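Safe Practice for Simulated and Physical Manipulation Work
Interim Progress Report, Second Period
Submitted to the Kovum Program Office
Prepared by Eirlys Griffiths, Project Lead, Zamimier

1. Status

Work in this period covered the second part of the agreed plan: drafting the operating rules for robot arm trials, testing them against simulated tasks, and preparing the training material for the Korside site. The first two items are complete. The training material is behind schedule and is now expected in April.

2. Rules for simulated trials

The previous report noted that simulated trials were being run under no common rules. Each group kept its own scene files and changed them freely, and results from one group could not be repeated by another. The draft standard now requires that every scene carry a version number, a named owner and a short change record. A scene may not be edited once trials on it have begun. If a change is needed, the owner issues a new version and the earlier results stay with the old one.

The standard also sets out what a scene must contain before it is approved. Arm models must use the joint limits of the physical unit, and the work surface and all objects on it must have collision shapes that match what is drawn. Any second arm in the same room must be modeled as a solid body, even where it takes no part in the task.
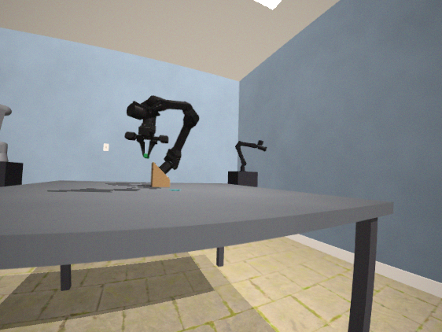
Wouter Postma led the review of existing scenes against these requirements. Of the 80 scenes submitted, 13 were returned to their owners for correction. The most common fault was a collision shape left over from an earlier object, which allowed the gripper to pass through a corner or stop short of a surface. All returned scenes have been corrected and approved.

3. Trial records

A total of 2171 simulated trials were logged under the draft rules. Each record gives the scene version, the controller version, the starting pose and the reason the trial ended. Operators asked for a separate entry for trials stopped by hand, which had been recorded as failures. This entry has been added, and the guidance now states that a stopped trial must be reported but is left out of the success rate.

4. Moving to physical arms

The draft rule for transfer to hardware requires 40 consecutive simulated trials without a joint limit or contact fault, followed by a reduced-speed run with an operator at the stop control. Kazemi has reviewed this section and asked for clearer wording on who may approve the change to full speed. We propose that the approval rest with the site safety lead — never with the operator running the trial.

5. Matters for decision

We ask the Program Office to confirm the approval role described in section 4 and to agree to the revised date for the training material. No change to the budget is requested. The next period will be spent on reduced-speed runs at Korside and on comments received from the operators there.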